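Giritent Bimanual Assembly Board
Research Equipment - Manipulation and Learning

Overview | Specifications | Method | Results | Ordering

The Giritent Bimanual Assembly Board is a tabletop test fixture for research groups that study two-handed manipulation. It was developed at the Sunelcombe laboratory by Albane Rolland and Junpei Chiba as part of a study on how two arms divide a shared task, and it is now supplied to other laboratories by Tririco. The board, the printed parts and the scoring protocol are offered together so that results obtained at one site can be compared with results obtained at another.

Background

Most published assembly benchmarks were designed for a single arm with a parallel gripper. When such benchmarks are given to a two-armed system with multi-fingered hands, the second arm is often left idle, or is used only to steady the work. The Sunelcombe group wished to measure something different: how well a learned policy decides which hand should act, and how it behaves when both hands have a reason to enter the same area of the table.

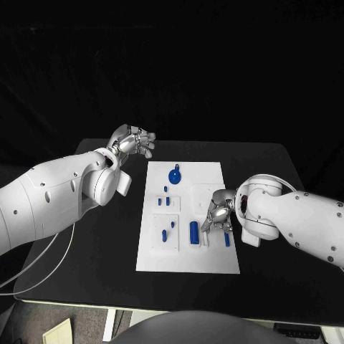 Hand assignment is the central question of the method. In earlier work the choice was fixed in advance by drawing a line down the middle of the table, with each arm confined to its own side. The present method removes that line and lets the policy choose at every step, using the head camera view and the joint positions of both arms. The blue parts stand out clearly against the white board and the black tabletop, a color scheme retained from the first prototype after trials with gray parts gave poor detection under the laboratory lights. With the right hand bent low over the cylinder and the slim rod, and the left hand raised near the far edge of the board, the policy must weigh a short reach by one arm against a longer and less crowded reach by the other. Episodes are labeled after the fact with the hand that made first contact.

Method

Demonstrations are collected by teleoperation. One operator controls both arms, and each episode ends when the requested part has been placed or when the time limit is reached. The training set released with the board contains 2,462 episodes, recorded by 19 operators with differing levels of experience. Episodes in which a part leaves the board are kept in the set and marked as such - they have proved useful for training the recovery behavior.

The policy is trained in two stages. The first stage learns reaching and grasping for each arm separately. The second stage adds a small selection network, which is trained on both arms together while the weights of the first stage are held fixed. Romain Ferrand's technical note on the selection network is provided with the documentation package.

Results

The method was evaluated over 208 trials, none of which used a part layout found in the training set. Compared with the fixed-line baseline, the selection network produced fewer stalled episodes and fewer cases in which the two hands blocked one another. The improvement was greatest for parts placed near the middle of the board. For parts near the outer edges, the two methods performed at the same level, as expected.

Two limitations should be noted. Slender parts remain difficult to grasp when they are close to a raised fixture, and the present protocol does not score handovers between hands. Valentin Roussel is preparing a handover extension, which is planned for release in December.

Supplied items

Assembly board with raised fixtures
Set of parts
Training set and evaluation scripts
Scoring protocol, printed and electronic
Documentation package

Robot arms, hands, table and cameras are not included. Laboratories using Dahlgren mounting rails should request the alternate hole pattern at the time of order.

Ordering and support

Orders are accepted from universities, public research institutes and industrial laboratories. Delivery time is 4 weeks from confirmation. Replacement parts may be ordered singly. Questions about the protocol or about use of the training set should be addressed to Sylvain Caron, Research Equipment, Tririco.

Page last revised 10/6/21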